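Grandbridge cake contest is back, and it's growing

Get the good plates out! The Grandbridge Home Bakers' Contest returns to the old Avram mill this September, and there is more room, more cake and a much longer tasting table than last year. Entries opened this week and forms are already coming in from all over the valley, including a handful from bakers in Isport who came to look last time and went home wanting to join in.

Last year's contest filled one floor of the mill and ran out of forks by lunchtime. This year it spreads over both floors, with the children's classes upstairs and everything else down by the river doors. The organizers are hoping for 2,000 visitors over the day, and they have ordered the forks to match. 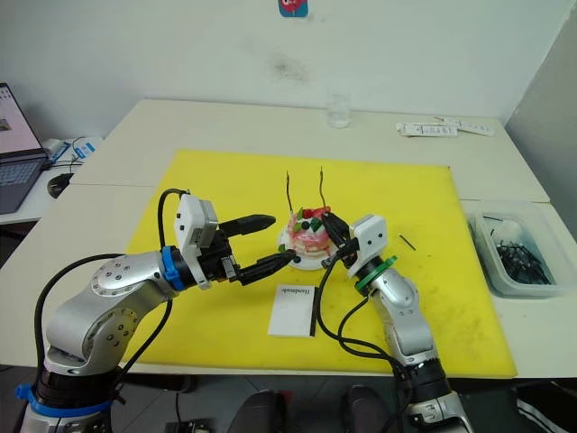 What's new this year

The big news is a class for small decorated cakes, open to anyone who has never won a ribbon at Grandbridge. It's a lovely idea. The tall tiered cakes have always drawn the crowds, but plenty of good bakers don't have the oven, the time or the car for one of those (getting three tiers over the mill bridge is a sport in itself). A small cake can be carried in on your lap, and the judges can see every bit of the work.

That brings the number of classes to 14. Fruit pies, yeast breads and the hotly argued oatmeal cookie class all return, and so does the "baked by two" class, for any pair with at least 30 years between them. Grandparents and grandchildren have owned that one from the start, and last year's winning lemon loaf was gone before the ribbon was pinned on.

There's a change for bread bakers too. Loaves will be judged first thing, while they are still fresh, and sliced for the public straight after. If you want a taste of the rye, be there when the doors open at 10 a.m. It goes fast!

Fruit, please

Local growers had a wonderful summer, and the contest is making the most of it. Bradik Farm is giving a crate of late berries as a prize for the best use of fresh fruit in any class, and the farm stand will be selling by the box in the mill yard all day. Strawberries and blueberries on a red-and-white glazed cake are hard to beat, but the judges say they would be just as happy to meet a plum or a pear. Leaves and herbs are welcome as decoration as long as they are safe to eat.

One rule has been tightened. Anything on top of a cake has to be edible this time, right down to the last sprig, so wires, plastic flowers and those little wooden signs will have to stay at home. Ribbon is fine around the board.
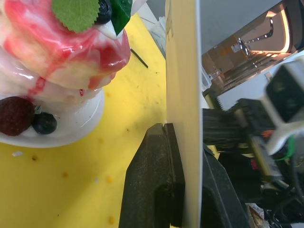
How to enter

Forms are at the Grandbridge library and at the Avram mill shop, and they fit on one side of a page. Each baker can enter up to 4 classes. The fee is the same however many you choose, and children enter for free. Please write down all your ingredients, nuts especially, and put your name on the underside of the plate if you'd like it back. There is still a whole shelf of unclaimed plates from last year in the mill shop, some of them very pretty, so do come and see if one is yours.

Cakes should be dropped off between 7 and 9 a.m. on the morning of the contest. The river door is the easy one, with no steps. Cream and custard fillings can go in the cold room behind the shop, but space in there is tight, so mention it on your form.

Ribbons will be given out at 3 p.m. in the yard, or under the loading porch if it rains. After that comes the part everyone waits for, when the cakes are cut and sold by the slice. Last year's slices paid for 400 new children's books at the library, and you can already find them on the low shelves by the window. Money from this year's contest will go toward a proper kitchen for the after-school cooking club, which has been getting by with two hot plates and a lot of good cheer.

Parking is in the field across from the mill. The Isport bus stops at the bridge, two minutes away on foot, and extra buses will run in the afternoon. Bring a box with a lid if you plan to take cake home.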